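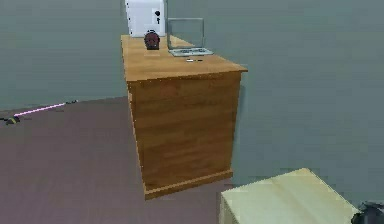 Heino Kalniņš writes that our last item on closed-base furniture gave plenty of space to the top edges and none to the bottom, and asks whether a plinth that sits straight on the floor can be sealed after it has been installed. He adds that in his building the front faces still look new while the bottom edges have gone furry.

It can be done, with limits. The answer depends on what the plinth is made of, how the floor is cleaned and whether the piece can be tipped. The notes that follow are drawn from the Maltberg survey, which covered 1,458 pieces of closed-base furniture in four office buildings and was closed out in June. Readers who only want the procedure can skip to the section headed Sealing in place.

How the water gets in

A plinth meets the floor along a narrow line. Even on a good floor the two surfaces do not touch for their full length, and the gap that is left is thin enough to draw water in and hold it. A wet mop pushed along the base leaves a film on the floor and a bead in the corner between the floor and the face. The film dries in minutes. The bead is pulled under the plinth, where there is little air movement, and can stay there until the next cleaning round.

The bottom edge is usually the least protected surface on the whole piece. Faces are coated at the factory, front edges are banded or lipped, and the underside is sawn and left. In solid wood the long-grain underside takes up water slowly and the end grain at the corners takes it up fast. In particleboard the whole edge behaves like end grain. Swelling in particleboard is also mostly permanent: the chips were compressed when the board was pressed, they spring back when wet, and they do not return to their old thickness when they dry. A plinth that has swollen at the corners has to be cut back or replaced.

Mop water is not plain water either. Most neutral floor cleaners contain a wetting agent, which lowers the surface tension and helps the liquid get into the gap. A cleaner mixed stronger than the label calls for makes this worse without making the floor any cleaner. In two of the Maltberg buildings the dosing was done by hand from an open jug, and the mix varied from one bucket to the next.

What the survey found

Of the pieces inspected, 147 had visible swelling at the base, and nearly all of those had it at the corners first. Damage along the middle of a long side with sound corners was rare, and where we did find it there was a separate cause, usually a leaking radiator valve or a planter.

Location mattered more than age. Pieces along circulation routes, which were mopped every night, were worse than older pieces in closed rooms that were mopped once a week. Pieces within reach of a sink or a floor drain were worst of all. Direction mattered too. Where the cleaning crew worked with long strokes parallel to the base, the bead was spread thin. Where strokes ended at the base, the bead was heavy and the damage tended to sit at the same spot on each piece down the row.

The Gistetti units in the north building did better than the rest. They have a solid plinth set back from the face and the underside was coated before assembly. We cannot separate those two features with the data we have. Hauwa Abubakar went through the inspection sheets a second time with this question in mind and concluded that the sample of set-back plinths with uncoated undersides was too small to say anything useful.

Moisture readings were taken at the base with a pin meter. They are good for comparing one spot with another on the same piece, and poor for comparing one material with another, as the meter scale is set up for solid wood and reads wrong on board. We have therefore left the raw readings out of this item. The full sheets are on the shared drive under the June folder.

Sealing before installation

New pieces should be sealed on the underside before they are set down. The cost is small and the access is as good as it will ever be. Lay the piece on its back on blankets. Brush off dust and loose chips. Sand the sawn edge lightly, enough to knock down raised fibers, and vacuum.

Apply one coat of sealer thinned as the label allows, let it soak in, and follow with two full coats. End grain and board edges will take the first coat almost completely and look as if nothing had been applied. That is normal. Keep going until the surface has an even sheen when viewed from a low angle. Carry the coating up the back of the plinth by a finger's width, and up the face as well if the finish allows it.

We used Jatex edge sealer on this job. It is water-based, has little smell and can be recoated the same day. Its weak point is that it stays slightly soft for several days, and a heavy piece set down too early will stick to a vinyl floor. Allow a full week for anything loaded, or put strips of release paper under the base and pull them later.

Sealing in place

Where a piece cannot be tipped, the underside cannot be coated properly. What can be done is to close the gap and protect the lowest part of the face. The order of work matters.

First, dry the joint. Keep wet cleaning away from the base for at least a week and run a fan along the floor if the room can spare it. Sealing over a wet plinth traps the water, and the result is worse than no seal at all. Take meter readings at the corners and at the middle of each side, and wait until the corner readings have come down to match the middle.

Second, clean the joint. Old floor polish builds up against the base and nothing will bond to it. Scrape it off with a plastic blade, wipe with a cloth dampened in stripper, wipe again with clean water, and let it dry overnight.

Third, mask the floor and the face, leaving a narrow strip on each side of the joint. Run a small bead of flexible sealant and tool it once. Use a neutral-cure product. Acid-cure types can attack metal trim and leave a smell in a closed room. Pull the tape while the bead is still wet.

Fourth, leave one short gap in the bead, on the side that gets the least water, normally the back. Water will get under the base sooner or later from a spill or a leak, and it needs a way out.

Do not use a rigid filler in this joint. Wood furniture moves with the seasons, the floor moves on its own schedule, and a rigid filler will crack along one side within a year. A cracked filler holds water against the base better than an open gap does.

Raising the base

The better cure, when the piece can be lifted, is to get it off the floor. A small clearance is enough to stop the gap from drawing water. We tested Lecomte screw-in glides on a group of 50 pieces in the south building. They have a nylon foot and a threaded stem that goes up into a metal insert, and they can be adjusted from inside the base if there is an access hole.

Two cautions. The first is load. A plinth spreads the weight along its whole length, and four glides put the same weight on four points. On soft vinyl this leaves dents. Use a wide foot, and add a center pair under any piece that holds paper files. The second is the insert. It must go into solid wood or into a glued-in block. Driven into the edge of particleboard it will split the board, often without any outside sign until somebody drags the piece sideways.

Raised bases also collect dust underneath. Cleaning crews dislike them for that reason, and the complaint is fair. A brush strip fixed to the back of the plinth keeps most of it out and can be replaced when it wears.

Cleaning practice

The cheapest measure is a change in how the floor is cleaned. Swap the string mop for a flat microfiber pad wrung out in a press. Work parallel to the base. Finish each stroke on open floor. Measure the cleaner with a pump or a marked cap. Where an autoscrubber is used, check the squeegee at the edge nearest the furniture, as a worn blade leaves a line of water exactly where it does most harm.

For planning purposes Maltberg has put aside up to 1,000 work hours for repair and sealing over the next budget year. Pieces near sinks and drains come first, then circulation routes, then closed rooms. Pieces already swollen at the corners will be cut back and fitted with a replaceable strip of solid wood, screwed from behind so that it can be changed without touching the face.

On the second half of Mr. Kalniņš's question: furry edges are raised fibers and do not always mean the core has swollen. Lay a steel straightedge vertically across the face and the plinth. If it sits flat, sand the fibers off once the edge is dry and seal in place as above. If it rocks, the board has thickened and sealant will only hide it.

Corrections to the survey tables should reach the editor by September 4, 2025. Please give the building, the floor and the inspection sheet number with each one.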